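Thursday, tableware bench

Started at 8:30. Laine had already wiped down the white top and put the lamps on full, so I went straight to the sorting.

Three jobs for today: finish the weigh-in of the Clumatden pieces, get the plates and cups through the crumb test, and decide which colors go on to the second round. The first is done, the second mostly, the third has to wait until Laine and I can sit down together.

**Weigh-in**

Kitchen scale, tared between pieces. Lavender plate 113 g. The spare of the same plate came out at 113 g too, so I stopped weighing spares. The mixing bowl from Jõgi is 498 g, which is heavy for its size – I put it back on the lower shelf and wrote the weight on masking tape under the foot. The bowl isn't part of this round, I only wanted the number while the scale was out.

The scale drifts if it sits near the window in the morning. Moved it to the side bench and it settled.

**Crumb test**

Same crumbs as last week, the orange ones, crushed with the rolling pin and put through the coarse sieve. One level teaspoon per plate, dropped from hand height. Then tip, tap twice on the rim, look at what stays.

First pass on the lavender plate left more behind than I expected, mostly in the corner where the face meets the raised rim. Second pass about the same. Wiped it with a dry cloth, then a damp one. Dry cloth just pushes the crumbs along the rim. Damp cloth takes them in one go.

The Grostilley plate has a flatter rim and let go of nearly everything on the first tap. It also slides around more on the white top, so there's a trade there. Laine thinks a thin ring under the foot would fix the sliding. I'd like to try that before we talk to the supplier again.

Cups: filled to 200 ml, emptied, turned over on the rack. The teal one drains fine. Its flat base holds no water when it's upside down, unlike the older cup with the hollow underneath, which we should stop putting out for guests in any case.

**Colors on the white top**

Before lunch I set out a small group under the lamps to see how the colors sit together: lavender plate with crumbs still on it, teal cup, the orange pieces to either side. The lamps are too strong for this. The white top goes so bright that everything on it looks paler than it does on a table at home, apart from the orange, which seems to get stronger.

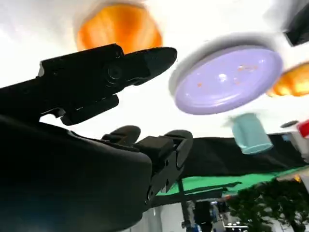

I'd still keep lavender and teal together. The orange is harder. It's a good color by itself and it makes the other two look washed out. Laine likes it and says to try one orange piece per setting and leave it there. Fine by me, we can lay it out both ways next time with the lamps turned down.

Crumbs show up very clearly on lavender, by the way. Good for testing, maybe less good for anyone eating toast.

**Left over**

- Ring under the Grostilley plate, try felt first, then silicone
- Ask Rūta Urbonaitė if the Etilano box has come in, it should have the 800 ml jug in it
- New sieve, the coarse one has a bent edge and sheds crumbs down the side
- Second crumb pass on the Grostilley plate, only did one

Plates and cups washed and on the rack by 4. Scale is still on the side bench, please leave it there.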